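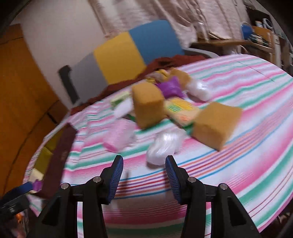
A reply under my April thread on power outages says the lights in Stollton never stay off for more than an hour or two, so why bother planning for it. Fair question. Ours went off for 12 hours last week, so I'll answer it here.

The cause was a tree on the line past the creek. Trirnus had a crew there before dark, but the pole was cracked too and they had to wait for a new one.

Their outage map said "assessing" nearly the whole time. I stopped checking it after supper because every check used up phone battery and the word didn't change.

If you do want updates, sign up for the texts. They're on the Trirnus account page under Alerts, and you have to turn on "restoration" separately from "outage." I had only the first one on. So I got a text telling me the power was out, and nothing after that.

Food. The usual advice is that a closed fridge is good for 4 hours. We opened ours once, took out milk, butter and lunch meat, and moved them to a cooler with ice. Everything else perishable got thrown out the next morning.

The freezer did fine. It was full, and we left it shut – a thermometer in there read low enough that I kept everything. If yours doesn't have a thermometer, get one. They cost less than the ground beef.

Light. I own too many candles and didn't use any of them. A headlamp for cooking and a lantern on the hallway floor covered it. The lantern is a Mando, the older kind with the side crank. Cranking gives you a few minutes of dim light and a sore wrist, so plan on batteries.

Batteries were where I had gone wrong. I had plenty of AAs and the lantern takes Ds. Toft stayed open on a generator, cash only, and I paid $32 for batteries and a bag of ice.

So: cash. I now keep $100 in small bills at home. The card reader was down at Toft and both gas pumps near us were off.
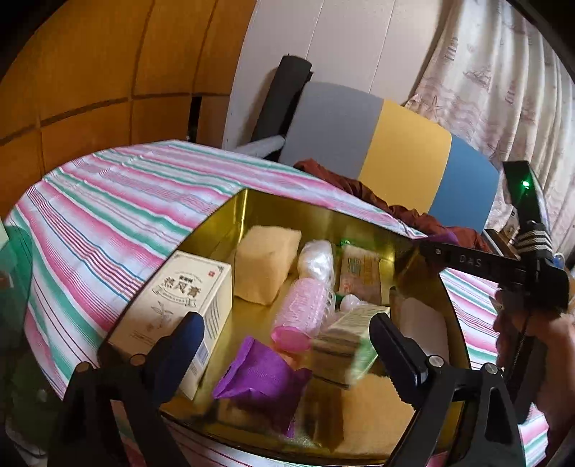

Outage supplies need one place in the house, and everybody living there has to know where it is. Ours used to be split between a kitchen drawer, the garage and a coat pocket. You don't need to buy a storage system for it. A metal tin like the gold one on the bed will take a cardboard box and plenty of other things besides, and shiny metal is easy to pick out with a flashlight. Write OUTAGE on the lid of whatever you use and don't borrow from it.

Paper goes in as well. I wrote out the Trirnus outage number, our account number and the pharmacy's number. All of those were in my phone, and my phone was at nine percent.

Somebody asked about generators. We don't have one and I'm not shopping for one. If you run one, run it outside, well away from doors and windows, and have a working CO alarm indoors.

Wells are a different problem. We're on town water, so the taps ran all night. My sister is on a well past the county line – no power means no pump, and she keeps jugs filled in the laundry room.

When the power came back, the oven clock was the only thing that needed resetting. The sump pump started by itself. I still went down to check the basement floor, and it was dry.

Next thread will be on what the renter's policy says about spoiled food. I'm still waiting for them to call me back.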